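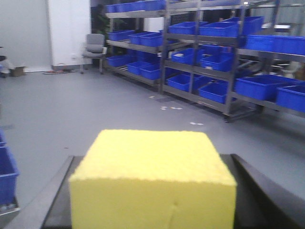
Haltholm 청소년단 성인 지도자 모집 사업 중간보고
2026년 3월 17일 | 작성: Noman Minhas
최종 수정: 3월, 첨부 예산표 교체

재단에서 물으신 것은 지원금으로 지도자가 늘었느냐는 것입니다. 제 답은 '아직 모르겠다'입니다. 설명회 신청자는 226명이었으나 신원 조회까지 마친 사람은 그보다 훨씬 적고, Godstead 지부는 명단을 두 번 고쳐 보냈습니다. 어느 쪽이 맞는지 확인 중입니다.

홍보물은 최대 1,647부가 나갔다고 하는데, 인쇄소 영수증 말고는 근거가 없습니다.

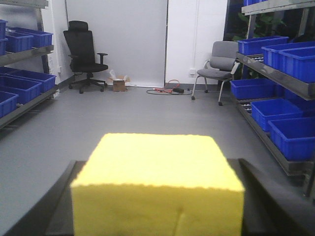

야영 교육은 일정대로 했습니다. 다만 만족도 조사는 끝까지 남은 사람만 답한 것이라 높은 점수를 성과로 적지 않았습니다. Hemovlow 출석 앱도 지부장들이 수기로 다시 적고 있어 구독 연장은 권하지 않습니다. 2차분은 명단 대조가 끝난 뒤 청구하겠습니다.

댓글
Thiện Mạch: Godstead 명단은 두 번째 것이 맞습니다. 첫 번째엔 작년 퇴단자가 섞여 있어요.
Đào 지부: 앱 저희는 잘 쓰는데요. 연장 여부는 지부별로 물어봐 주세요.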